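Lurnatthorpe River Trust
Watershed Outreach and Monitoring Coordinator

Location: Lurnatthorpe field office, with regular travel in the Yook Creek and Plerer River drainages
Status: Full time, exempt
Reports to: Eun-ji Kong, Program Director
Posted: 13 July 2019
Open until filled

The Lurnatthorpe River Trust is hiring a coordinator to run its stream monitoring program and the public outreach that goes with it. The position combines field work and office work in close to equal parts from spring through fall. Winter is mostly data entry, reporting and planning for the next season.

Background

The Trust works on water quality, bank erosion and public access in the lower Plerer River and its main tributary, Yook Creek. We take water samples, comment on discharge and construction permits, plant stream buffers with willing landowners, and teach classes for local schools. We are a small staff. People here cover for one another, and the coordinator should expect to help with a planting or a permit hearing when the schedule calls for it.

The monitoring program samples 14 sites from April until the first hard frost. At each site we measure temperature, dissolved oxygen, conductivity and turbidity, and we collect a bottle for bacteria testing. Most sites are reached on foot from a road crossing. Two are reached by canoe. The results go into our public database and are used in the yearly report on the creek.

Ye-rin Kwon, who has held this position for the past eight years, is moving to our land program. She will stay on staff and will train the new coordinator through the end of the current sampling season.

Duties

Plan the sampling calendar and assign people to sites. Fill in at sites when a sampler is sick or away.

Calibrate meters before each sampling run and keep the calibration log current. Order standards, bottles and replacement probes before they run out.

Deliver bacteria samples to the lab within the holding time. The lab is a 40-minute drive from the office, and late samples have to be thrown out and taken again.

Enter field sheets and lab results, check them against the quality plan, and flag anything that looks wrong. When a bacteria result is over the swimming limit, notify the county health department and post the result on our site the same day.

Train new samplers each spring. Training includes a classroom session and a morning in the creek. The coordinator also goes out with each sampler once during the season to check technique.

Run the school and family programs. We currently visit 11 classrooms a year and hold open house days at the field office in the summer. Lesson plans and supplies for these already exist, though the lesson on storm drains is out of date and needs to be rewritten.

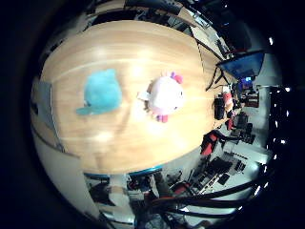

Write short updates for the newsletter and the website, and help the Program Director with the monitoring sections of grant reports.

Attend town and county meetings when a project near the creek is on the agenda. The next large item is the Gakarico culvert replacement, which will affect our two upstream sites during construction. The coordinator will need to work out temporary sampling points with the project engineer.

Required

A bachelor's degree in biology, environmental science, geology, education or a related field, or equivalent work experience.

At least two seasons of field work involving water, soils, fish or wildlife.

Experience teaching or leading groups, with children or adults.

Comfort with spreadsheets. You should be able to sort and check a large table without help and make a clear chart from it.

A valid driver's license and a clean driving record. The Trust has one truck for shared use. Mileage is paid when you use your own car.

Ability to carry 40 pounds over uneven ground, wade in moving water up to the thigh, and work outdoors in heat, cold and rain.

Willingness to work some evenings and weekends. Time worked outside regular hours is taken off elsewhere in the same pay period whenever possible.

Helpful but not required

Experience with multi-parameter meters or bacteria sampling.

Working knowledge of mapping software.

Ability to speak a second language used in the area.

Canoe experience. We will teach this if needed.

First aid and CPR certification. If you do not have it, the Trust will pay for the class, and it must be finished before you lead any group on the water.

Pay and benefits

Starting salary is $41,500 to $45,000 depending on experience. The Trust pays most of the cost of individual health coverage. Family coverage can be added at the employee's expense. Paid leave is 15 days a year to start, plus holidays and sick time. There is a retirement plan with a small employer match after the first year. Waders, boots and rain gear are provided.

Schedule and place of work

The field office is in the old pump house on the river road. It has a small wet lab, a classroom and a gravel lot. Parking is free. There is no bus service to the office, and the nearest stop is around 2 miles away. Sampling runs begin early, usually at 6:30 in the morning, and end by noon. During the winter months the coordinator may work from home part of the week with the director's approval.

How to apply

Send the following as a single PDF file:

A cover letter of no more than two pages. Please describe a field project you worked on, what your part in it was, and one thing you would change if you did it again.

A resume.

Names and contact information for three references, at least one of whom has supervised you. We will tell you before we call anyone.

Please do not send transcripts or writing samples at this stage. Applicants invited for an interview will be asked to look over a short set of monitoring data and tell us what they notice in it.

Applications should be addressed to Eun-ji Kong and sent through the jobs page on our website. Paper applications may be dropped off at the field office during business hours. We confirm every application by email. If you have not heard from us after a week, call the office and ask.

First interviews are held by phone. Second interviews are in person and include a walk to one of the sampling sites, so bring shoes that can get muddy. Travel costs for second interviews can be repaid up to $200.

Questions about the day-to-day work may be sent to Ye-rin Kwon. Questions about pay, benefits or the hiring schedule should go to Eun-ji Kong.

The Lurnatthorpe River Trust is an equal opportunity employer. If you need an accommodation to apply or interview, let us know when you send your application or call the office.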